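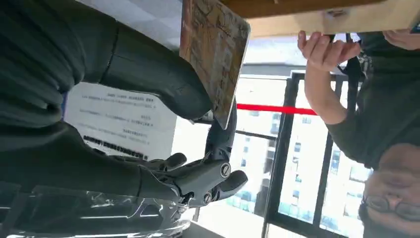

Release conditions for flat objects in the Pistix handover module

Lists > pistix-control > Handover and grasp release

5 min read

To: pistix-control
From: Flestever Control Software Group
Subject: Re: Hand does not let go of thin items

The group has reviewed the report sent to this list by the Hitden integration team. The report is quoted in part, followed by our findings and the changes that will go into the next release.

> We are running the handover module with the standard configuration and the
> fingers set to position control. With boxes and bottles the release works as
> documented. With thin items (cards, boards, pieces of sheet plastic) the hand
> often keeps its grip while the person pulls. In other trials it opens as soon
> as the item touches the person's fingers, before the person has a hold on it.
>
> We tried lowering release_force. This made the first problem less frequent
> and the second more frequent. We then raised the filter time and saw the
> reverse. We could not find a pair of values that works for both a card held
> between thumb and finger and a board held between fingertips.
>
> Three questions:
>
> 1. Is release_force measured at the wrist or at the fingertips?
> 2. Does the module know which grasp type is active when it decides to open?
> 3. Should the planner hold the arm still during the release, or is some
> compliance expected?
>
> The logs are on the shared drive under the usual path.

We thank the Hitden team for the complete logs. They contain 3876 release decisions, including those made during tuning, and could be replayed against the current code without changes. The replay was run at the Stoyanova site on the same controller version.

On the first question: release_force is estimated at the wrist. The documentation states that it is "the external force on the hand," and we accept that this wording is unclear. The value comes from the arm's joint torques after the modeled weight of the hand and the object has been taken out. No fingertip signal enters it. For a heavy item this is adequate. For a card, the pull of a person is small compared with the error in the model, particularly when the wrist is turned or a cable adds a load that the model does not include. Lowering the threshold in that case brings it close to the level of the noise, and the hand opens early.

On the second question: the module does not know the grasp type. The grasp planner publishes it, and the handover module subscribes to the topic, but the field is read once at startup and is not used in the release decision. This is a defect. It has been present since the module was separated from the task executive, and the existing tests did not reveal it, as every test object uses the same power grasp.

On the third question, the arm should be compliant along the direction of the expected pull and stiff in the other directions. The default profile is stiff in all directions once the arm reports that it has arrived. A person pulling on a thin board is then working against the full position loop of the arm. The force estimate does rise in this situation, but the low-pass filter adds a delay of 118 ms before the threshold test sees the change. Users describe this as the hand "hanging on," and the logs agree with that description.

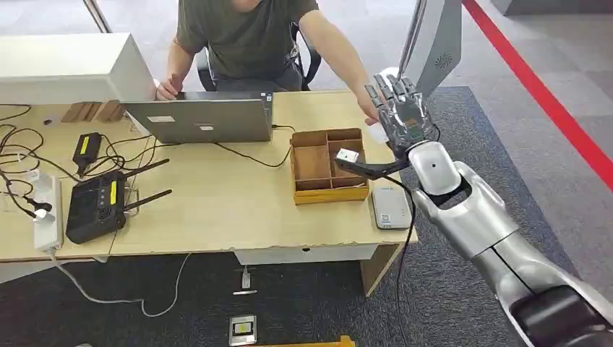 The direction of the pull also deserves attention. The present code assumes that the person pulls away from the palm, along the approach axis. Flat items are commonly presented by one edge, and the person may take them from the side or from below. The planner should therefore pass the presentation axis to the handover module together with the grasp type. We considered estimating the axis from the tracked position of the person's hand. That remains a possible addition, but hand tracking is least dependable at close range, where the robot's own fingers hide part of the view, and we do not wish to make the release depend on it.

The following changes have been agreed.

Grasp type. The release decision will read the current grasp type on every cycle. Each type will have its own threshold and filter time. The old release_force parameter will be kept as a fallback and will produce a warning in the log when it is used.

Finger motor current. For pinch grasps, the change in finger motor current will be combined with the wrist estimate. Either signal alone may start the release sequence, but the fingers will open fully only when both have changed or when the slow-open stage has ended.

Slow-open stage. The hand will reduce its grip in steps before opening. If the pull stops during this stage, the grip is restored. The number of steps is set by release_steps, with a default of 6. Users who set this to zero will keep the present behavior.

Arm compliance. A new profile, present_soft, will be added. It is compliant along the presentation axis only. It is not the default in this release, and sites must select it in the task file.

Sites that have written their own task files should check two points before updating. First, any file that sets the grasp type by hand must use the names given in the planner's message definition. The older short names will be rejected at load time. Second, files that switch control modes between "present" and "release" should remove that switch. Changing modes at this point resets the force filter, and the first samples after the reset are not valid. Several of the early openings in the Hitden logs follow this pattern.

With regard to tuning, we ask that users leave the thresholds at their supplied values for the first trials and record the wrist estimate with the arm at rest in the presentation pose. If the resting value is not near zero, the payload model or the cable routing should be corrected before any threshold is changed. A threshold that has been raised to cover a poor model will need to be set again each time the pose is altered.

The patch is available on the branch handover-flat and requires version 2 of the message package. It builds without other changes to the workspace. The replay tool used for this review is in the same branch, under tools, and accepts standard logs. It prints each release decision with the signal that caused it, and it can be run without a robot.

Reports on the new behavior are welcome on this list until the February freeze. Please include the task file, the grasp type shown in the log, and the resting force value. Reports that concern the planner's choice of grasp should go to the planning list, as that code is maintained separately.

The list server will be offline on Saturday for an update. Messages sent during that time will be held and delivered afterward.

Control Software Group
Flestever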